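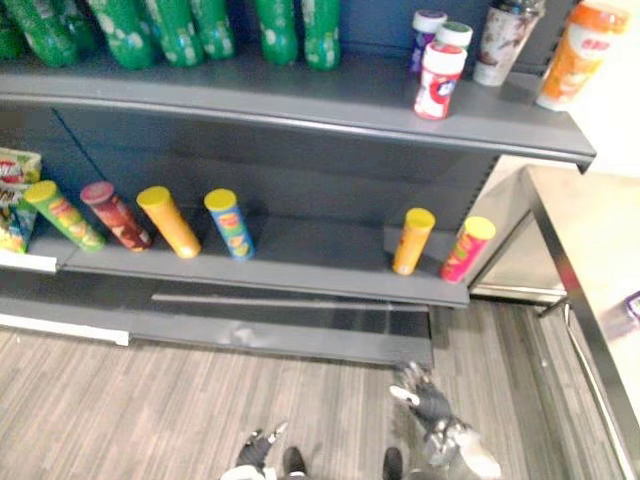

Hirano Shelf is the perception and grasp planning package for two-arm robots working retail and pantry shelving. Runs on the robot's own computer, no cloud link needed. Takes the head camera feed plus joint states, gives back item poses, free shelf space and a ranked list of grasps for each hand. Built for the stuff that is hard to plan around: tall chip cans leaning at different angles on a lower shelf, green bottles packed tight on the shelf above with little room for fingers between them, and a wide empty stretch that the planner should see as a place to put things. Current release is 2.4. Firmware on the hands does not need to change.

Print this page | E-mail this page

What you get

Shelf model. Finds the front lip of each level, fits a plane, tracks it while the head moves. Works on plain metal, perforated back panels, wire racks (wire racks need the depth add-on, see below). Camera can be at a slant to the shelf, no squaring up first. Up to 45 degrees off is fine, beyond that the confidence drops and you will see it in the log.

Item poses. Cans, bottles, canisters, tapered cups, boxes. Tilt is reported as its own value so a leaning can isn't forced upright in the model. Bags are handled as soft shapes, with a pick region and no full pose. Ships with 1,883 item models. Adding your own takes a turntable and 128 views per item, the Skasosari capture tool does the rest overnight.

Grasp ranking. Scores every candidate for reach, finger clearance and the shelf above. Left and right hand scored seperately, then together. If one arm blocks the other the planner says which and by how much.

Two-arm timing. Default keeps one arm parked at the shelf edge untill the other has cleared. Overlap mode is there if you want it, off by default. Please read the safety sheet before turning it on. Really do.

Straighten routine. New in 2.4. Goes along one level and stands leaning round items back up, smallest push first. Set the tilt limit in shelf.conf, anything under it is left alone. Won't touch glass unless you tag the item as OK to push.

Zutton viewer. Desktop tool, shows the camera feed with the planned hand paths drawn over it. Step, rewind, replay from log. Export to CSV. Viewer logs are not encrypted, keep that in mind on shared machines.

Specs, short version

Pose update: 10 per second on the supported computer, slower on older boards
Planning time limit: 700 ms per grasp, can be changed
Items tracked in one view: 264 max
Shelf levels in one view: 4 max
Inputs: color camera, joint states, depth (optional)
Hands: two-finger and multi-finger, profile file required
Interfaces: C++ and Python
License: per robot, floating license on request

Not in the box: robot, hands, camera, computer. We get asked a lot.

Known issues in 2.4

Shiny kick plates. Long glossy base panels can reflect the floor lights and give a false edge under the bottom shelf. Set min_level_height and it goes away. Proper fix is in the next release.

Motion blur on own hands. Fast moves close to the camera can break the self-mask for a few frames. Planner holds position when that happens, it does not guess. If you see a lot of holds, lower the wrist speed or raise the shutter setting.

Lids the same color as the body. The height estimate can come out short by one lid. Re-capture with the lid flag on.

Upper shelf tops out of view. If the head is pitched down for lower shelf work, bottle tops on the level above will be missing. Heights are then filled in from the item model and marked "assumed". Tilt the head up for one look before planning anything up there.

Add-ons

Hadgu depth module, for wire racks and clear bottles. Label strip reader, matches the strip on the shelf edge to the item above it, beta, English only for now. Extra hand profiles, free if we already have the hand, otherwise send us the drawing and expect two weeks.

Upgrading from 2.3

Back up shelf.conf first. The tilt setting moved to a new section and the installer overwrites the old one without asking. Item models carry over. Saved grasps do not, re-run the ranking once per shelf. Pre-June license keys have to be reissued, same e-mail as always, put the robot serial in the subject line.

Quotes and trial licenses: ask for Debashish Gamage in sales. Trial is 30 days, full features, viewer included. Tell us which hands and which computer you run or we have to write back and ask.

Page updated September 7, 2018

Print this page | E-mail this page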